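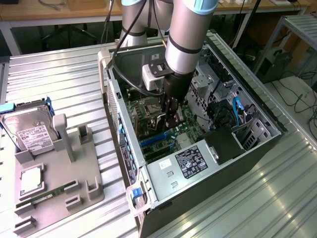
侧放的台式电脑机箱，侧板已经打开

电脑为什么会发热？热又跑到哪里去了？

文／Macarena Figueroa
适合九岁以上读者

把手放在一台开了很久的台式电脑后面，你会感到一股暖风。笔记本电脑用久了，底部会变热。手机玩一会儿游戏，背面也会变热。电脑里面没有火，也没有装暖气，热是从哪里来的呢？

要弄明白这件事，先得知道电在电脑里做什么。

一、电流走路也费力气

电流是许多很小很小的带电粒子在移动，它们叫电子。铜线里有大量可以移动的电子。接通电源以后，这些电子就会朝着一个方向慢慢挪动。

电子走的路并不空旷。铜线是由铜原子组成的，原子排得很整齐，但一直在原地轻轻抖动。电子一边往前走，一边不断和这些抖动的原子碰到一起。每碰一次，电子就把自己的一点能量交给原子，原子就抖得更厉害一点。

原子抖得厉害，我们摸上去就觉得热。温度说的就是物体里的小颗粒动得有多剧烈。一杯热水里的水分子比一杯凉水里的动得快，一把晒热的铁勺子里的铁原子比冰箱里那把抖得更厉害。

材料阻碍电流的本领叫电阻。铜的电阻很小，所以人们用铜做电线。电吹风和烤面包机里的发热丝电阻比铜线大得多，通电后会变得很烫，有时还会发红。设计它们的人就是想要热。设计电脑的人不想要热，可是电脑里到处都是电流，热也就到处都有。

二、几十亿个小开关

电脑里最忙的零件叫中央处理器，英文缩写是CPU。它是一块扁平的方形零件，比一块饼干还小，装在主板的插座上。主板是机箱里最大的那块电路板，其他零件都要和它相连。

处理器里面有几十亿个晶体管。晶体管是一种极小的开关，只有开和关两种状态。开可以代表数字1，关可以代表数字0。你在电脑上看到的每张图、每个字，听到的每首歌，在电脑里都是一长串1和0。

处理器工作的时候，许多晶体管在不停地开和关，一秒钟可以变化几十亿次。每次变化都要送进去一点点电，再放掉一点点电。一个开关用掉的电少得几乎没法想象，几十亿个开关加在一起就很可观了。这些电能最后几乎全部变成了热。

还有一部分电是漏掉的。晶体管太小了，关上的时候也关不严，仍然有一点点电流溜过去，像没有拧紧的水龙头。漏掉的电也会变成热。

所以电脑越忙就越热。只打开一个写字的软件，处理器大部分时间在休息，机箱里很安静。换成一个画面复杂的游戏，过几分钟，你就会听见风扇转快了。

三、太热会怎么样

处理器努力工作时，温度可以升到90摄氏度。把水烧开需要100摄氏度，可见90度已经很烫了，手绝对不能碰。许多处理器能够在这样的温度下工作，再往上就危险了。

温度太高时，晶体管可能会出错，本来该是1的地方变成了0。电脑也许会突然死机，屏幕停住不动，鼠标也不听使唤。如果长时间太热，零件会老得更快，用不了那么多年。

处理器里面有温度传感器，相当于一支很小的温度计。发现温度快要超过限度时，处理器会放慢速度，少做一些事，让自己凉下来。这种做法叫降频。你玩游戏时画面忽然变得一卡一卡的，有时就是降频造成的。如果放慢了还是太热，电脑会自己关机，用这个办法保护零件。

四、热搬家的三条路

热总是从热的地方往冷的地方去。一杯热可可放在桌上，过一会儿就凉了，杯子里的热跑到了桌子和空气里。热搬家有三条路，科学家给它们起了名字：传导、对流和辐射。

传导：两样东西挨在一起，热的那边把热交给冷的那边。把金属勺子插进热汤，过一会儿勺柄也热了。勺子里抖得厉害的颗粒带动了旁边的颗粒，一个接一个地传到勺柄。金属传热很快，木头、塑料和空气传热很慢。所以炒锅是金属的，锅柄外面却常常包着木头或者塑料。

对流：空气和水会流动，流动的时候把热一起带走。热空气比同样多的冷空气轻，会往上升，冷空气就过来补上它的位置。暖气片上方的窗帘有时会轻轻飘动，就是上升的热空气在推它。

辐射：热还可以像光一样直接射出来，中间不需要空气，也不需要别的东西。太阳和地球之间几乎什么都没有，太阳的热照样能到我们脸上。你坐在火炉前面，脸很暖，背却是凉的，这也是辐射。

电脑散热，主要靠前两条路。

五、一块长满薄片的金属

拆开的电脑里，处理器上面通常压着一大块金属，叫散热器。散热器多半用铝或者铜做成，上面有很多薄薄的片，叫鳍片。

鳍片为什么要做得又薄又多？你可以拿一块面包想一想。整块的面包只有外面那一层碰得到空气，把它切成片，再一片一片分开，每一片的两面都能碰到空气。面包还是那么多，碰到空气的地方却大了许多倍。散热器也一样，碰到空气的面积越大，交给空气的热就越多。

动物也会用这个办法。非洲象的耳朵又大又薄，里面布满血管，大象扇动耳朵，热就从耳朵散到空气里去了。沙漠里的耳廓狐个子很小，耳朵却特别大，也有散热的用处。

在处理器和散热器之间，还要涂一层薄薄的导热膏。两块金属看起来很平，放到显微镜下，表面都是坑坑洼洼的。把它们压在一起，坑里就会留下空气，而空气传热很慢。导热膏把这些小坑填满，热就能更顺利地通过。导热膏不用涂得很厚，它传热比空气好，却比不上金属。

有的散热器里还有弯弯的铜管，叫热管。热管是密封的，里面有一点点液体。靠近处理器的一头很热，液体在那里变成蒸气。蒸气跑到凉的一头，又变回液体，把热留在那里。液体再沿着管壁流回热的一头，重新来过。它一圈一圈地搬热，不需要用电。

六、风扇把热空气赶出去

热到了鳍片上，还要有空气来接。如果空气待着不动，鳍片旁边的空气很快就和鳍片一样热了，再也接不了多少热。风扇的工作就是把热空气吹走，让凉一些的空气过来。

你喝热汤时会对着勺子吹气，道理差不多。吹气把汤面上的热空气和水汽赶走，汤就凉得快。

许多台式电脑的机箱前面有进风口，后面或者顶上有出风口。空气从前面进来，经过硬盘、显卡和处理器，再从后面出去。装电脑的人会把电线理整齐，免得挡住风走的路。

风扇有一件事做不到，它不能让零件比房间里的空气更凉。假如夏天房间里是32摄氏度，那么吹进机箱的空气就是32摄氏度，处理器的温度只会比这个高。天热的时候电脑的风扇往往更响，就是在加倍努力。

有些电脑用水来帮忙。水泵推着水在管子里转圈，水在处理器那里吸热，再流到散热排那里，由风扇吹凉。水能装下很多热，适合用在特别热的电脑上。

手机和许多平板电脑里没有风扇，它们的热先传到外壳上，再散到空气里。所以你摸到手机外壳发热时，热正在往外走。手机充电时，不要把它塞在枕头下面，枕头会把热闷住。

七、一屋子的电脑

家里的一台台式电脑，忙起来时可以用到400瓦的电。瓦是用来表示用电快慢的单位。400瓦的电能最后几乎都变成热，相当于在屋里开了一台小小的取暖器。

你看的视频、存在网上的照片，大多放在一种叫数据中心的地方。那里一排一排全是电脑，白天晚上都开着。如果没有冷却设备，屋子很快就会热得没法用。所以数据中心要装上很大的空调或者水冷设备，这些设备自己也要用掉不少电。

有人想到，这些热丢掉太可惜了，可以拿来用。小镇Gretholm有一座数据中心，建在游泳馆隔壁。热水从数据中心的管道流过来，把热交给泳池里的水，自己变凉以后再流回去。两边的水隔着一层金属板，不会混在一起。冬天来游泳的孩子，泡在被电脑烘暖的水里。

Brikonbridge的一所中学也用了相似的办法。学校的电脑机房旁边是一间温室，机房里的暖空气通过一根粗管子送进去。温室里种了番茄和罗勒。到了八月，温室本来就够热了，管理机房的老师会把管子关上，让暖空气直接排到室外。

八、自己试一试

你可以用厨房里的东西看看热是怎么走的。做这个实验要用到热水，请找一位大人帮你倒水。

需要准备：
一个马克杯
一把金属勺子
一把木勺子
一把塑料勺子
一点黄油
三颗干豆子

先用一小块黄油把豆子粘在每把勺子的柄上，三颗豆子离勺柄顶端都是2厘米。黄油的大小要差不多。然后把三把勺子一起放进杯子，柄朝上。请大人往杯子里倒热水，倒到一半多一点。接下来就是等。

看看哪颗豆子先滑下来。热顺着勺柄往上传，传到黄油那里，黄油就化了，豆子就掉了。把结果记在本子上，再想一想，散热器为什么要用金属做。

如果等了很久豆子都没有动，可以请大人换一杯热水，或者把豆子往下挪一点再试。三把勺子要一起挪，不然就不公平了。

第二个实验更简单。在两只一样的碗里倒上同样多的温水，一只放着不动，另一只用扇子对着它扇十分钟。再用温度计量一量，哪碗水更凉？使用温度计的时候，要等数字停稳了再读。

九、怎样让家里的电脑凉快些

不要把笔记本电脑放在被子或者软垫上用，它底下的进风口会被堵住。放在桌子上就好。

台式电脑的背后要留出空来，不要紧贴着墙。出风口前面不要堆书和衣服。

灰尘会粘在鳍片和风扇上，像给散热器盖了一层毯子。隔一段时间，请大人关掉电源、拔下插头，把灰尘清理掉。小朋友不要自己打开机箱，更不要把手指伸到风扇里。

不用电脑的时候，可以让它睡眠或者关机。这样省电，也不会发出多余的热。

小词典

电阻：材料阻碍电流通过的本领。
晶体管：处理器里极小的电子开关。
主板：连接电脑各个零件的大电路板。
传导：热在挨着的物体之间传递。
对流：流动的空气或者液体把热带走。
辐射：热不靠别的东西，直接射出来。
鳍片：散热器上薄薄的金属片。
降频：处理器放慢速度，让自己少发热。
瓦：表示用电快慢的单位。

分享 400　　评论 3

读者评论

Işık：我做了勺子实验，金属勺子上的豆子最先掉。木勺子的豆子一直没掉，后来我把它吃了，不好吃。

四年级的小树：请问冰箱后面也是热的，和电脑一样吗？

Urden读书角：回复小树，有一点不一样。冰箱后面的热，有一部分是从冰箱里面的食物那里搬出来的，另一部分是压缩机用电产生的。电脑的热都是用电产生的。

联系我们　|　版权所有，转载请先与编辑部联系　|　返回顶部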